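Tuhiwai arm build: common questions

What is it?
A small desktop arm with a two-finger gripper, built in a shared workshop by Nilton Escobar and a few other members. The plans are free to copy.

How long does it take to build?
Ours took 21 evenings, finishing in April. Wiring took up most of them.

Which motors do I need?
Any hobby servo of the right size will do for the wrist. The shoulder needs a geared one – the plans list two that fit.

Can I print the parts at home?
Yes. The longest print runs for almost 14 hours, so start it in the morning.

How often do the grip pads need changing?
When things start to slip. Peel the old pad off, clean the finger and stick on a new one. 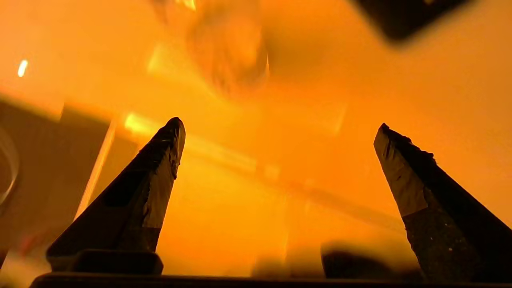
Where should the emergency stop go?
On the front edge of the bench, within reach of whoever is running the arm, and wired to cut power to the motors.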